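Marker-Based Pose Recovery for Hand-Held Gripper Demonstrations
Student Project Report, Murnham Robotics Program
2018-08-05

Summary

The project set out to produce a software pipeline, named Trodlow, that converts demonstrations made with hand-held grippers into motion data for a planner. The work covered marker detection, time alignment and the rejection of bad segments. Mechanical design was outside its scope.

1. Background

The planner used in this program, Restov, expects a gripper pose and an opening width at every time step. The earlier script, written in January, estimated width from finger outlines and failed whenever a finger bent. The present version reads square printed markers instead and falls back on interpolation for gaps of up to 14 camera readings.

The view from the gripper includes a segmented finger, a perforated finger pad and the marker mounted by the pad. Black pegs on the white table lie within the same view, as do several people farther back in the room.
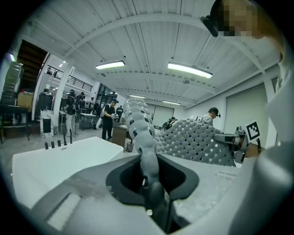
2. Detection and Calibration

Lens curvature is strong toward the edge of the view. Markers are therefore located in the raw picture first, and only their corner points are corrected. Correcting the full picture gave the same poses but took 51 milliseconds per reading on the project computer — too slow for live feedback to the operator.

3. Two-Handed Recordings

When an operator holds two grippers, the left and right streams must share one clock. Trodlow matches them by time stamp and discards any pair separated by more than 3 milliseconds. Marker numbers are assigned to each hand in a settings file, and a duplicate number now stops the program with an error.
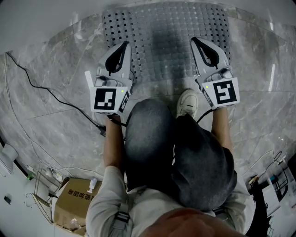
Figure 2. Operator with two hand-held grippers over the woven mat, seen from overhead.

4. Results and Open Issues

The final test set held 1221 segments. Most rejected segments were lost to marker occlusion, and a smaller group to clock drift. The drift check runs only at the end of a session and should be moved to the start. The Solís viewer does not yet display rejected segments, so they must be read from the log file.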